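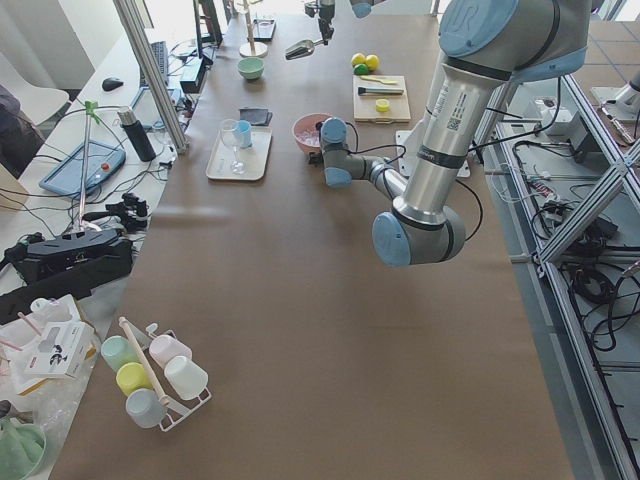
Where should the ice scoop go between drinks, in the ice or next to it?

Next to it, on a clean dish or a folded towel, with the handle pointing at whoever is serving. Leaving it in the ice is fine for a few minutes at home if the handle stays above the cubes.

Skundov Home Forum > Kitchen and Table > Serving drinks

Topic: Ice, scoop and bowl at a self-serve drinks table

cevance_kitchen wrote:
I asked the question at the top and mods pinned the short answer, so thanks for that. Longer version. We do a cold drinks table every July at the Cevance street supper and I'm in charge of it again. Long table, brown paper over the whole thing, lemons and a lime by the cutting board, plastic cups on a white wire rack. Ice goes in a round pink bowl because that is what I own.

My problem is the scoop. It's metal with a fairly long handle. If I leave it in the bowl, people drop it and the handle ends up down in the cubes. If I put it on the table, it sits on the paper and the paper gets soggy under it. What do you all do?

Also open to comments on the rest of the setup. Supper is on Wednesday so I have time to buy one or two things but not many.

tollgate wrote:
Small plate for the scoop. A saucer works. Put a folded cloth on it if you want to catch drips and change the cloth when it's soaked.

I would worry more about the bowl. Shallow and open means it melts fast outdoors. Get something with a lid.

hazelmarch wrote:
Disagree on the lid. I've run tables with a lidded bucket and people take the lid off, look for somewhere to put it, and put it on the lemons. A shallow bowl that you refill from a cooler under the table is easier for everybody. Fill it a little at a time. If what's in it melts, tip it out and start over.

tollgate wrote:
That works if somebody is standing there all evening to refill it. Most self-serve tables don't have that.

hazelmarch wrote:
Then you have bigger problems than the lid. Someone needs to look at the table every 30 minutes anyway. Cups run out, someone spills, the knife goes missing.

cevance_kitchen wrote:
I'll be near it most of the time. I'm leaning toward the open bowl plus cooler. I tried it on the table today to see how the scoop behaves.
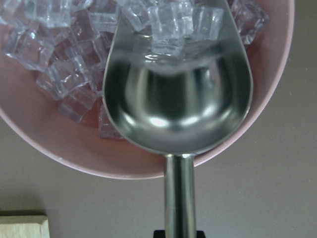 Scoop lying across the pink bowl with a few cubes in it.

It's a deep scoop and it takes a decent amount of ice. With the bowl this shallow there isn't much depth to dig into, so you have to push sideways into the pile. I'm not sure that's a problem.

rindandpith wrote:
Sideways is how you should do it. Pushing straight down chips the cubes and you get slush at the bottom of the glass. Slide it in low along the side of the bowl and lift.

Nice clear ice. Did you make it or buy it?

cevance_kitchen wrote:
Made it. Sundex countertop machine, borrowed from my neighbor Aminu Ekwueme. I've been bagging it in the freezer all week. It does stick together in the bag, so I drop the bag on the back step before I open it.

old_drainboard wrote:
Two things.

First, steel scoop in a plastic bowl is fine. Steel scoop in glass is how you get chips of glass in the ice, and then all of the ice has to go in the trash. Never scoop with a glass either. People do this at every party. If you're putting out stemmed glasses at all, keep them away from the ice bowl so nobody gets the idea.

Second, the handle. The handle is what everybody's hands touch, so the handle stays out of the ice. That's the entire rule. If it's long enough to hang over the rim, leave it in the bowl and stop fussing.

tollgate wrote:
It won't stay over the rim. As soon as the ice drops it slides in. A plate next to the bowl is one step and it solves it.

old_drainboard wrote:
And then the scoop sits on a plate in the sun with wasps on it. I've seen that too. Pick your trouble.

hazelmarch wrote:
I hang mine. Hook on the side of the table, scoop with a hole in the handle. Doesn't touch anything. Won't help if yours has no hole.

cevance_kitchen wrote:
No hole that I could hang it by. I'll try the saucer with a cloth and see.

What about the cups? I like the wire rack because they drain after rinsing and people can pull one off. My sister says upside-down cups on a rack look like the dishes haven't been put away.

rindandpith wrote:
Your sister is right but it's a street supper. Keep the rack. It keeps the cups off the paper and bugs out of them. Stacks always get knocked over and then half of them are on the ground.

ji_on_the_porch wrote:
I'd put the rack at the end where people arrive, then ice, then drinks, then the board with the lemons last. If the fruit comes before the ice, people stand there squeezing lemon into an empty cup and the line stops.

hazelmarch wrote:
Agree with Ji on the order. And cut the fruit before you put it out. A knife on a self-serve table with kids around is a bad idea. Do the slicing in the kitchen, bring out a bowl of wedges and a pair of tongs, take the board and knife back inside.

cevance_kitchen wrote:
Good point on the knife. I have a light green bowl that would do for wedges. I'd planned to leave the board out because it looks nice, but I can leave the board and take the knife.

tollgate wrote:
Or just cut to order yourself if you're standing there all night. Wedges dry out.

hazelmarch wrote:
Not in a couple of hours they don't. Cover them with a damp cloth.

bluejug617 wrote:
Does brown paper hold up? I used it once under a punch bowl and it tore when I moved the bowl. Left brown bits on everything.

cevance_kitchen wrote:
It tears if you drag things across wet paper. I put a tray under anything that sweats — that's what the white tray is for. I should have one under the ice bowl too, now that you mention it. The saucer could sit on the same tray.

bluejug617 wrote:
That would do it. Tray under the bowl, scoop on the tray. You might not need the saucer at all.

tollgate wrote:
Still want the saucer. The tray will have meltwater in it before long and you're back to a scoop lying in a puddle.

cevance_kitchen wrote:
OK. Tray, bowl, saucer, cloth. Rack at the arrival end and fruit at the far end, already cut. Cooler underneath with the bags in it. I'll buy tongs tomorrow and look for a second tray while I'm there.

old_drainboard wrote:
Get a second scoop too if you see one. They walk off.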